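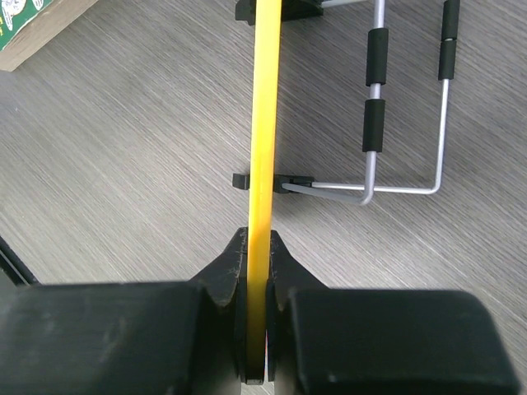

机器人夹爪对比测试

机器人夹爪对比测试是机器人操作研究与自动化工程中的一类试验,指在机械臂、相机和控制器基本保持不变的条件下,更换末端夹爪或指尖,让不同方案完成同一组抓取与搬移动作,再对结果作横向比较。测试对象多为两指平行夹爪,也包括自适应夹爪、三指夹爪和真空吸盘。与整机性能测试不同,对比测试关心的是末端部分带来的差别,因此其余环节须尽量固定。

名称与范围

中文资料中又称“夹持器对比试验”“末端执行器选型试验”。前者多见于机械类教材,后者多见于产线集成商的技术文件。广义的对比测试还包括对腕部相机安装位置、控制器指令周期和机械臂型号的比较,其基本做法相同,即每次只改变一个部件。若同时改变两个以上的部件,所得结果一般称为“系统级比较”,不能归因于夹爪本身。

测试对象

平行夹爪

平行夹爪的两指沿直线相向运动,指面始终平行,适合抓取侧面平直的物体。其主要参数为行程、夹持力、闭合速度和重复定位精度。行程决定可抓物体的最大宽度,夹持力则应与物体的重量和强度相配。对于窄而薄的条状物,行程几乎不构成限制,指尖的形状和指面的摩擦更为重要。

指尖

指尖是夹爪上与物体直接接触的部分,通常可拆换。常见形状有平板形、楔形、弧形和带V形槽的形式。楔形指尖前端较窄,能伸入物体之间的缝隙,也较少遮挡腕部相机的视野,缺点是接触面积小,夹住长条物的一端时,物体容易绕接触处转动。平板形指尖接触面积大,抗转动能力强,但在贴近地面或台面取物时容易先碰到支撑面。

指尖材料分为硬质和软质两类。硬质指尖多用工程塑料或铝合金,尺寸稳定;软质指尖多用硅胶或聚氨酯,摩擦系数较高,受力后变形,夹持位置不易精确控制。也有在硬质指尖上加贴软垫的做法,软垫边缘翘起后应当更换,否则前后数据不可比。

腕部相机

腕部相机固定在机械臂末端,随夹爪一同运动,所得画面中夹爪的位置基本不变,便于观察接触处的情况。其不足之处是夹爪合拢后常遮住夹持点以下的部分,被夹物体若一直伸入两指之间,末端的状态难以判断。为此,许多测试台另设一台固定相机,从侧面记录物体与支撑面的距离。两台相机的时间须对齐,否则难以确定滑移发生的时刻。

细长物体在腕部视角下有明显的透视效应,离镜头越远,看上去越窄。用画面宽度估计物体实际尺寸时应作校正,或直接以卡尺测得的数值为准。

控制器

控制器向夹爪发送位置、速度和力的指令,并读取反馈。不同厂商的夹爪对“闭合完成”的定义不一致:有的以电机电流达到阈值为准,有的以位置停止变化为准。对比测试中如果直接采用各厂商的完成信号,得到的闭合时间不能互相比较。较为稳妥的办法是由同一台控制器记录原始位置曲线,再用统一的判据处理。

测试物体

测试物体一般分为规则物体、日常物体和组合物体三组。

规则物体包括方块、圆柱和平板,用于测定夹持力和定位精度。其尺寸和重量已知,便于计算。

日常物体包括餐具、文具、包装盒、线材和衣物等,形状和表面各不相同,用于考察适应能力。选取时应记录购入批次,同一型号的物品在不同批次间可能有重量差异。

组合物体由两件以上的部件连接而成,例如一根扁平长条上装有夹扣,夹扣再连着金属线架。抓取这类物体时,夹爪只接触其中一件,其余部件的重量通过连接处传递,重心往往偏离夹持点。长条被提起后会产生绕夹持点的力矩,连接处也可能松动或转向。组合物体的测试结果离散性较大,但更接近实际操作中的困难,因而在操作类研究中受到重视。

组合物体中的金属线架常为圆杆弯成,表面光滑,杆径小。部分线架套有泡沫管,直接夹持时泡沫管处与裸杆处的表现差别明显:前者可压缩,夹爪停止位置受夹持力影响;后者几乎不变形,但容易沿杆滑动。测试记录应注明夹持的是哪一处。

测试流程

准备

测试前应清洁指面,检查指尖紧固螺钉,并完成一次空载开合。相机标定在安装指尖之后进行,更换指尖后需重新确认指尖中心相对于法兰的位置。支撑面可为桌面或地面,材质应写入记录,木纹等有方向性的纹理可能影响视觉定位。

指面上的划痕和灰尘也在检查之列。轻微擦痕一般不影响夹持,但接触区内的深划痕会改变摩擦。旧指尖与新指尖混用是数据偏差的常见来源,正式测试中两种方案的指尖应有相近的使用次数。

抓取

机械臂由固定的起始位置出发,移动到物体上方或侧面的预抓取位置,对准后闭合夹爪。对准误差应由试验者人为设定为若干档,每一档重复相同次数。若所有试验都在理想对准下进行,各种夹爪的成功率会十分接近,失去比较意义。

保持与搬移

夹住物体后先保持静止,再按规定轨迹搬移。静止阶段用于观察缓慢滑移,搬移阶段用于观察加速度引起的滑移和转动。对长条物,通常在条上作一标记,用标记与指尖上缘的距离变化表示滑移量;物体本身无刻度时,可贴一小段胶带作为参照,胶带应避开接触区。

释放

释放动作常被忽视。软质指尖与光滑物体之间可能发生粘附,夹爪张开后物体随一侧手指移动,使放置位置产生偏差。窄条物立放时尤其明显,手指张开的先后会使其向一侧倾倒。

评价指标

成功率为完成全部动作的次数与总次数之比。何为完成须事先写明,“离开支撑面”和“放到指定位置”是两种不同的标准,前者得到的数值总是不低于后者。

滑移量为物体相对于指面的平移距离,以毫米计。

转动角为物体绕夹持点转过的角度,对长条物和组合物体特别重要。

闭合时间为从发出指令到满足统一判据的时间。

力偏差为实测夹持力与设定值之差,以薄片式力传感器测得。传感器本身有厚度,测窄条物时应将传感器与物体分开测量。

干预次数为试验中需要人工扶正物体、复位控制器或重新标定的次数。这一指标在论文中较少单列,而在工程选型中常作为主要依据。

实例

一项规模较小的比较由Hooman Yazdani整理,测试记录注明的日期为2020年7月23日。试验使用同一条机械臂和同一台控制器,比较Liniro与Kiani两种平行夹爪,指尖分别采用硬质楔形和硬质平板形两种。物体共7种,其中2种为组合物体,其余为规则物体和日常物体。各方案在6档对准误差下重复抓取,全部试验合计900次有效记录。

结果显示,两种夹爪在规则物体上的成功率没有可辨的差别。在窄条物上,楔形指尖更容易对准,碰到支撑面的情况较少;平板形指尖夹住之后转动角更小。在组合物体上,两种指尖的失败原因不同:楔形指尖的失败多为搬移中物体转动,平板形指尖的失败多为闭合前触碰相邻部件。记录认为,仅比较成功率会掩盖这一差别,建议按失败阶段分别列出。

两种夹爪的完成信号也存在差异。Kiani夹爪在接触到可压缩物体时较早报告完成,Liniro夹爪则继续施力至电流阈值。改用统一判据后,二者的闭合时间差距缩小。试验数据由名为Ceronow的记录程序采集,视频与位置曲线按同一时钟保存。

同年11月,Clollulness测试台以相同物体重做了其中的窄条物部分,并加设侧面相机。新结果与原记录在转动角上一致,在滑移量上偏大。重做报告将其归于指尖磨损,未作进一步验证。

影响结果的因素

夹持位置。夹持点离重心越远,转动力矩越大。对长条物应固定夹持点到端部的距离,改变这一距离的试验需单独成组。

夹持力。增大夹持力可减少滑移,但会使泡沫和纸盒等物体变形,并可能使条状物从楔形指尖间挤出。

指面角度。两指内侧若不完全平行,接触区会缩至一条线。装配误差和手指受力后的弹性变形都会造成这种情况。

照明。黑色夹爪与浅色物体同在画面中时,自动曝光可能使物体边缘过亮,影响视觉对准。比较相机时应锁定曝光。

线缆。从腕部引出的线缆若过紧,会对末端施加附加力,并在特定姿态下进入相机视野。

操作者。由人遥控机械臂的测试中,操作者的熟练程度会随次数提高。各方案应交错进行,避免先测的方案处于不利地位。

记录格式

测试记录一般包括夹爪型号、固件版本、指尖编号、物体编号、夹持位置、设定力、对准误差档、结果和失败阶段。视频文件名应与试验编号一致。失败阶段可分为接近、闭合、提起、搬移和释放,无法判定的归入“不明”,不应并入相邻阶段。

中途停止的试验是否计入总数,各家做法不一。一种做法是凡夹爪已接触物体即计为一次,另一种做法是仅剔除由控制器通信中断造成的停止。无论采用哪种,都应在报告中说明剔除的次数。

局限

对比测试的结论依赖于所选物体。以规则物体为主的测试有利于高精度夹爪,以软质或组合物体为主的测试有利于带力反馈的夹爪。不同实验室的成功率即使使用同名物体也难以直接比较,支撑面、对准误差和完成标准都可能不同。

此外,测试周期通常较短,难以反映长期磨损。产线选型中一般另作耐久试验,在规定开合次数后重新测量夹持力和指面状况,再重复部分抓取项目。

参见

末端执行器
平行夹爪
手眼标定
力控制
抓取规划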